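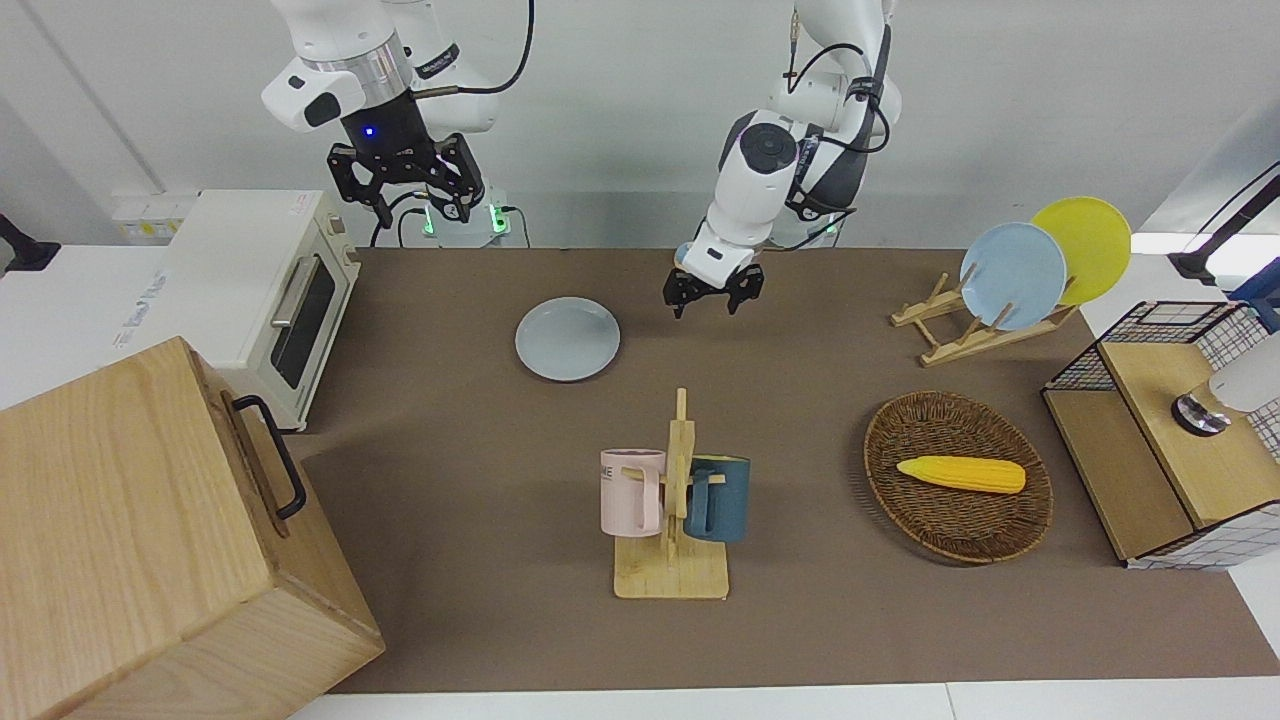
Daily rainfall readings transcribed from the paper gauge books of the Moriarty catchment. Release 2. Replaces the earlier release, which used a different date convention and should not be merged with this one.

## Contents

```
plolumeo/
 readings.csv
 gauges.csv
 pages.csv
 flags.csv
 notes/
 units.md
 station_moves.md
 tools/
 toser/
```

`readings.csv` is the main table. The other three are joined to it by `gauge_id` or `page_id`. All files are UTF-8 with Unix line endings and a single header row. Decimal separator is a point. Empty means no value; zero means a zero was written in the book.

## Source

The gauge books were kept by landholders along the Moriarty River and its two western tributaries, then collected by the Dristus water district when the district took over the network. There are 141 gauges and more than 2,000 pages. Most books are pre-printed monthly forms, one line per day. The oldest are ruled exercise books with the columns drawn in by hand, and the column order varies between them.

Scans are not part of this repository. `pages.csv` gives the book and leaf number for each page so that a reading can be traced to the original.

## Fields in readings.csv

| Field | Type | Notes |
|---|---|---|
| `gauge_id` | string | Matches `gauges.csv` |
| `page_id` | string | Matches `pages.csv` |
| `date_read` | date | The day the gauge was emptied |
| `date_fell` | date | The day the rain is assigned to |
| `raw` | string | As written, including units and fractions |
| `mm` | float | Converted depth in millimetres |
| `span_days` | integer | Days covered by the reading, normally 1 |
| `flag` | string | Zero or more codes, see below |

`date_read` and `date_fell` differ for nearly all rows. Observers emptied the gauge at 9 am and wrote the total against that morning. The depth is assigned to the previous day. The first release stored only one date and was inconsistent about which of the two it was.

`raw` is never edited after transcription. If a conversion is wrong, `mm` is corrected and `raw` stays as it was.

## Units

Early books are in points (hundredths of an inch), later books in millimetres. Some observers kept writing points on metric forms for several months after the changeover – these pages were identified by comparison with neighbouring gauges and carry the `U` flag. The comparison method and the list of affected pages are in `notes/units.md`.

Converted values are stored to one decimal place. Converting back to points will not always return the original figure. Use `raw` for that.

## Flags

| Code | Meaning |
|---|---|
| `A` | Accumulated total over more than one day |
| `T` | Trace recorded, `mm` set to 0.0 |
| `U` | Unit inferred, not stated on the page |
| `I` | Partly illegible, best reading given |
| `O` | Gauge overflowed, value is a minimum |
| `S` | Site under review, see station moves |

Codes are concatenated in alphabetical order with no separator, e.g. `AU`.

An accumulated total is stored once, on the last day of its span. It has not been spread across the missing days. Any daily statistic should either exclude rows with `span_days` greater than 1 or redistribute them by some stated method.

`flags.csv` holds the free-text remark behind each flag where the observer left one. Spelling is as found.

## Transcription

Each page was keyed twice by different people working from the scans. Where the two versions agreed the value was accepted. Where they differed, a third person looked at the page and either chose one or entered a new value with the `I` flag.

Typical disagreements:

- 1 and 7 in the exercise books
- a decimal point lost in the ruling of the form
- ditto marks read as 11
- a dash read as zero

The last one matters most for dry-spell work. A dash was used by some observers for no rain and by others for no reading taken. Where the book has an explanation inside the cover, it was followed. Otherwise dashes are stored as empty, and the dash is kept in `raw`.

## Checks

Run from the repository root:

```
cd tools/toser
make check
```

Toser reads the four tables and reports rows that break a rule. It does not change any file. Rules applied:

1. Every `gauge_id` and `page_id` resolves.
2. No gauge has two readings for the same `date_read`.
3. `span_days` is 1 unless the `A` flag is present.
4. `mm` matches `raw` after conversion, within rounding.
5. `mm` is below 500 for a single day.

Rule 5 is a keying check only. It catches points entered as millimetres during heavy falls and has no climatological basis. Values that fail it are looked up on the page and are not deleted automatically.

The monthly totals written at the foot of the printed forms were not used as a check. Observers' arithmetic was variable, and some totals include the first morning of the next month.

## Known problems

- Several gauges were shifted within the same property without a new number. Known cases are in `notes/station_moves.md`. Distances are seldom recorded.
- Snow on the upper gauges was handled differently by each observer. Some melted the catch and measured it, some wrote "snow" and nothing else. The second kind is stored as empty.
- Coordinates in `gauges.csv` for the exercise-book period are taken from property centres and should not be used for anything finer than sub-catchment averages.
- June is under-represented in the lower valley. The access road flooded most winters and a number of books resume in the following month with no accumulated total.
- Gauge height above ground is blank for most rows. It was not a field on the form.

## Suitable uses

Catchment-scale rainfall totals, comparison of wet and dry years, infilling of nearby records, and teaching exercises on data cleaning. The records are too uneven for trend analysis at a single gauge without a homogeneity test. They contain no sub-daily information and cannot support intensity estimates for drain or culvert design.

## Privacy

Observers' names and signatures were left out of the transcription. Remarks mentioning a person or a household were shortened to the part that concerns the weather or the gauge. Property names are replaced by `gauge_id`.

## Changes in this release

- Split the date column into `date_read` and `date_fell`
- Added `span_days`
- Moved observer remarks to `flags.csv`
- Rekeyed the pages with water damage from new scans
- Removed three duplicate books that had been catalogued under separate gauges

## Corrections

Open an issue with the `gauge_id`, the `date_read` and the value you think is right. Include the `page_id` if you have seen the scan. Corrections to `mm` are batched and go out with the next release – there are no point releases.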